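Floltau publishes good practice rules for robotic suturing
6 Apr 2022
Floltau released today its guide "Isa" for teams that place stitches with robotic instruments. It has 12 rules and is free to download.

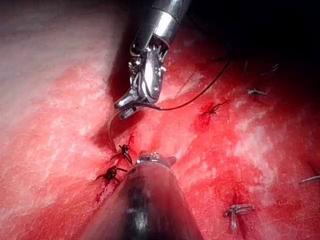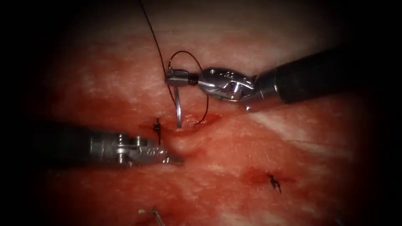 Curved needle and dark thread at the tissue, with knots already tied.

What the rules ask
Keep the needle tip in view during each pass. Check the thread path before pulling. Record every instrument change. Four of the rules concern training records.
Jololel and Idahosa commented on the draft in March.

Contact: Floltau press office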